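Chapter 4
When the Work Changes Hands
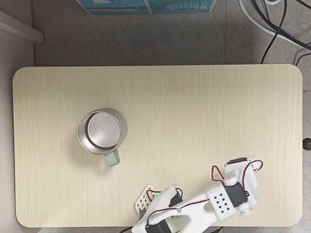
Most of us, when we hear that a workplace is being automated, think first of jobs that go away, and it would be foolish to wave that worry aside. But if you spend a few weeks with people whose workplace has already been through it, you begin to hear a different sort of talk, full of small matters: who clears the table now, who gets called when an arm stops halfway through a reach, and whether that person is paid any more for coming.

We'll begin, then, with the kitchenware packing plant at Romell, where 61 people worked the day shift before the first arms came in. Crescencio Goicoechea had been packing mugs and saucepans there for most of his adult life, and he could tell by the feel of a handle whether it had been fixed on straight. His line sent out almost 700 pieces in a shift. When the arms arrived in December, he was asked to stop packing and start teaching – that was the manager's word for it, and he laughed at it for a good long while.

Teaching meant setting a piece on a table, watching the arm go after it, and writing down what went wrong. He missed the company of the line, he told us, and he missed having his hands busy. He also slept better, and his shoulders quit aching by spring. Both things were true at once, and we hope you'll keep hold of both as you read.

A year later the day shift stood at 58. Two of the packers had retired and one had moved to the company's warehouse in Gratell, so the plant could say truthfully that no one had been let go. Deming Feng, the shift lead, thought the number left out a great deal. Her crew still came in at six in the morning, but they no longer ate lunch together, and new hires had fewer older hands to learn from.

In the first section we look at how tasks, as distinct from whole jobs, pass from people to machines, and at the new tasks that turn up in their place.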